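Review: Tovis two-finger gripper kit, after five months

I bought the Tovis kit in May, with my own money, to use on the small arm we have in our workshop. It cost more than I wanted to pay. My colleague Sunee Saengthong had used the older version and she was content with it, so I took the risk.

What you get: the gripper body, one pair of black fingers, a wrist camera with its bracket, two cables, a bag of screws and a printed booklet of 20 pages. The booklet is correct but very short on the camera. It tells you how to fix the bracket and then stops. I had to write to the seller, Suwannarat, to learn which cable goes first. They answered the next morning, politely, with a drawing.

Mounting took me one evening. The screws are small and the hex key in the bag is soft, so use your own key. After that the gripper was recognized by the controller at the first try, which I did not expect.

Now the gripping. We use it for simple pick and place, mostly long round pieces and some small boxes. The fingers close evenly and I have not seen one side arrive before the other. The force setting goes from 1 to 10. For most of our pieces I stay at four. At seven and above the motor makes a thin high noise that my office neighbor Pongsak does not like. With flat things, such as a sheet of cardboard lying on the table, the gripper is poor, and I think any gripper of this shape would be the same. The rounded tips do not get under an edge.

The camera is the part I like most, and also the part I complain about most. It sees both fingers and what is between them, so when I check a failed pick I can usually find the moment when it went wrong. But it needs light. When the arm moves fast, the piece becomes soft and streaked in the picture, and there is no setting for exposure in the program that comes with the kit. I asked for it. Suwannarat said "maybe in the next version."

The surface of the fingers is my second complaint. The black material has a nice grip when new, but it wears. I kept a notebook, and at 731 picks I wrote "pale lines on the front edge." Small chips came later. The grip is still good enough for my work, and I would not throw them away yet, but a spare pair should be in the box. You can order one separately from Setia too, I did not try theirs.
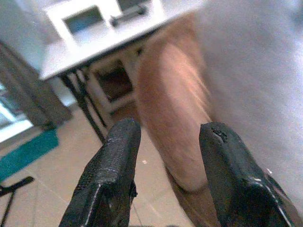

Nattawut Ongart wrote to me after reading the first version of this text. He has the same kit and says the wear depends a lot on what you pick. His fingers did more than 200 picks of painted metal parts and they were already quite bad, while a second pair used only on foam blocks still looks new. He also advises to lower the closing speed before the force, and I have now done this. The noise is less, and I cannot yet say about the wear.

Would I buy it again? Yes, for a small workshop or a school, if the arm is already there and you have some patience with the camera program. For work that runs all day I would look for something with fingers you can change without tools. On this one you must remove four screws, and one of them is behind the camera bracket — a strange place to put it.

Price is fair, support is good, booklet is weak. Four stars from me.

3 October 2021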